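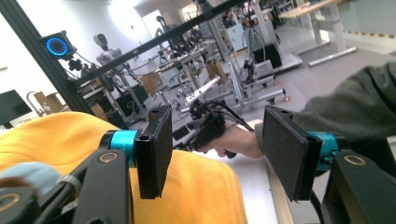

# Re: Benches, boxes and floor space in the shared workroom

**To:** Workroom users list, Emenville site
**From:** Facilities and Stores Office
**Date:** June 14, 2023

Colleagues,

Thank you for the replies to our notice on the state of the shared workroom. Most of them concerned cardboard boxes, and one raised several points which we think are best answered to the whole list. It is quoted in part below, with the agreement of the group that sent it.

> We accept that the long workbench has become too full. Stands, cables and equipment are left on it because there is no agreed place to put them, and the shelving promised in October has not been fitted. We would also ask whether boxes may be kept on the floor next to a desk or monitor if they are in use that week. Our own store cupboard is full, and the Dolan corridor is locked after hours.
>
> Separately, could the office confirm whether the light wooden table is for general use? We have been told both that it is and that it is not.

Our answers are as follows.

## Boxes

A cardboard box may stand on the floor beside a desk for the working week in which it is being packed or unpacked. It should carry the name of the group and the date on which it was put there. Boxes should not be placed on the workbench, whether full or empty. We recognise that at least one is on the bench at present, and the group concerned is asked to move it by Friday.

Flattened cardboard goes to the Fosetti building, where the collection cage is open until 1000 hours on weekdays. Please do not leave it outside the cage.

## The workbench

Metal stands not needed for current work should be returned to stores. Cables should be coiled, tied and labelled before they are put away — loose cables returned to stores in a bag will be sent back. A person sitting at a bench or table should be able to rest both arms on it without first moving somebody else's equipment.

The shelving has been reordered from Carkus. Each bay is 2000 mm high and takes a load of 60 kg per shelf. We regret the delay and will write again when a fitting date has been agreed.

## Tables and rolling stands

The light wooden table with white legs is for general use and may not be reserved. It should be left clear at the end of the day.

Rolling stands may remain in the room with their equipment attached, provided that the wheels are locked and a clear way through is kept. Groups with a stand that has no fixed place should apply to this office for a marked bay.

## Cabinets

The grey cabinet will be emptied and relisted before the end of the month. Any group with items in it should send us a short list, giving shelf and contents. Items not claimed will be held in stores for 40 days and then disposed of under the usual procedure.

Further questions should be sent to this list, so that all groups receive the same answer.

Facilities and Stores Office
Emenville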